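Caderno da oficina têxtil

5 de maio de 2019

Encolhimento do tecido Trurel, segunda rodada

Cortei ontem à tarde 16 amostras da peça nova de Trurel, todas no sentido do urdume, com marcas de linha vermelha a 42 cm uma da outra. Overloque nas quatro bordas. Na primeira rodada deixei as bordas só com tesoura de picotar e duas desfiaram até perto da marca, de modo que as medidas de lá não servem para comparar.

Metade das amostras foi lavada com o sabão Vellitz e a outra metade só com água. Ciclo de algodão, 40 graus, centrifugação baixa. Para completar a carga usei os retalhos de sempre, pesados secos: quase 1000 g. A Hạnh Tôn sugeriu pôr menos lastro na próxima para ver se o atrito conta. Fica anotado, mas quero mudar uma coisa de cada vez.

Secagem: oito amostras na secadora, oito na horizontal sobre a tela. As da tela precisam de uma noite inteira. Virei todas uma vez, antes de sair.

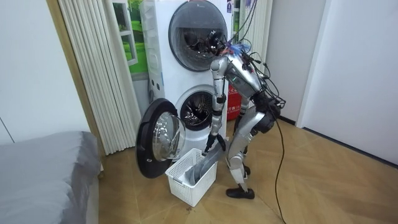 Medidas

Medi com a régua de aço, sem esticar, amostra apoiada na mesa de corte. Três leituras por amostra, média arredondada ao milímetro.

Secadora, com sabão: 40,6 cm
Secadora, só água: 40,7 cm
Tela, com sabão: 41,3 cm
Tela, só água: 41,3 cm

O sabão pesa pouco ou nada. A diferença vem da secagem. Na secadora perdemos pouco mais de 3% no comprimento, e o fornecedor fala em 2% sem dizer como secou. Perguntar.

Na largura ainda não medi. As marcas da trama ficaram tortas em três amostras e vou refazer com o gabarito de acrílico.

O toque mudou nas que foram à secadora: mais cheio, com um pouco de pelo na superfície. Guardei um par no envelope 64 para a Hạnh comparar com o Mundar, que ela lavou em novembro e que também tinha levantado pelo.

Pendências

Limpar o filtro da secadora antes da próxima carga.
Comprar linha vermelha de poliéster. A de algodão encolhe junto e confunde a marca.
Repetir a lavagem nas mesmas amostras, até cinco ciclos, medindo depois de cada um.
Até lá, cortar o molde da calça com 4% de folga no comprimento.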